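Availability: sold by lease or purchase, lead time 12 weeks

# Vrettos Table Service Package

The Vrettos Table Service Package is a single-arm system for clearing and sorting objects on household tables, break room counters and packing benches. It consists of a jointed arm, a two-fingered gripper, a control unit and the Ondon task software. It is supplied to housing operators, training kitchens and light assembly shops.

## Intended use

Customers regularly ask whether the package can take over daily chores. At present it can take over parts of them. The system is approved for picking up, moving and setting down single rigid items on a level surface. Mugs, bottles, phones and most produce fall within this range. Items that lie very flat, such as cutlery, are accepted only with the optional fingertip set.

The following tasks are outside the approved range:

- washing or drying dishes
- folding cloth of any kind
- carrying open containers with liquid in them
- handling knives or broken glass

Westomine, the distributor for shop-floor customers, applies the same limits to bench work. Sorting parts into trays is supported. Fastening and wiring are not.

## Performance

In acceptance trials the system completed 445 of 600 assigned pick-and-place tasks without help from an operator. Most of the remaining tasks were stopped by the software after a poor grip and were finished by hand. A person clearing the same table is still considerably faster, and buyers should plan staffing on that basis.

## Specifications

| Item | Value |
|---|---|
| Fingers | 2 |
| Rated load at gripper | 5 lb |
| Task software | Ondon, household or bench edition |
| Warranty | 12 months |

## Installation and practice

Each order includes the Aka practice environment, in which staff set up a room, place objects on a table and run a task before it is attempted on site. Rooms may be furnished as a kitchen, a workshop or a mixture of the two. Completed practice runs can be saved and submitted with a support request. Replacement fingertips are ordered separately through the parts desk, and software updates are issued each June.
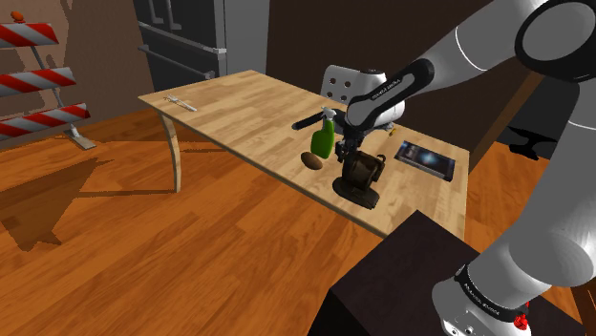
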